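List: retail-handling
Subject: Re: Pleltiveck hook-and-peg kit, anyone running it?
Posted by Hong, Tuesday, 4:10 pm
Print this message | E-mail this message

On Tuesday morning Stendeck wrote:
> We have a quote from Fullgate for the Pleltiveck kit (wrist camera,
> peg-finding software, two sets of finger tips). The data sheet says it
> locates free hooks on "any standard pegboard" and places carded goods
> without fixtures. Has anyone had it on a real display wall? I am mostly
> interested in glossy panels and in goods that don't hang flat. Also
> whether the support contract is worth paying for.

We have had the kit on trial since May. Short version: peg finding is good, hook finding is fair, soft goods are poor.

Setup took 4 hours, most of it on hand-eye calibration. The supplied target is too small for our working distance. We printed a larger one and the residual error dropped enough that we stopped chasing it. The calibration file is plain text and can be edited, but the software overwrites it on restart unless you set it to read-only.

Our log so far has 2,703 placement attempts, of which 462 ended in a fault or an operator stop. Most of those were on the white board. Glare streaks hide the edges of the holes and the thin wire hooks lose contrast against the panel. The black board gives much less trouble. Turning exposure down by two steps helped with the holes and made the hooks slightly worse.
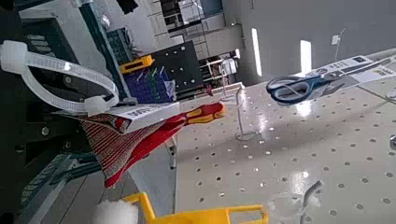

Wrist camera view: white pegboard with wire hooks, carded scissors, folded red-and-white cloth with header label.

The software fits a plane to the hole grid first and looks for hooks second. That order works at steep wrist angles, so a tilted view is not a problem in itself. Anything large and close to the lens is. You can mask a fixed region of the view, but the mask does not move with the item in the fingers, and a cable tie or a fold of fabric will shift between picks.

Rigid cards such as the scissors are the easy case. Cloth under a cardboard header is the hard one. The grasp planner wants a flat rectangle and takes the header as the whole item, so it plans no clearance for the fabric hanging below. We add a manual offset per item. There is a field for it on the second tab of the item editor, not covered in the manual.

On your other points:

- Finger tips: the ribbed set holds card stock better. The smooth set slips on coated card.
- Support: replies came within a day. The answers on calibration were useful, the ones on glare were not. I would take the first year and drop it afterward.
- "Any standard pegboard": check your hole spacing against the list in the appendix. It is shorter than the data sheet suggests.

If your wall is mostly rigid packs on a matte board, I would buy it. For glossy panels, ask Fullgate for a loan unit and run it under your own lights before signing. I can send the item offsets and exposure settings off list.

Hong

Reply to list | Print this message | E-mail this message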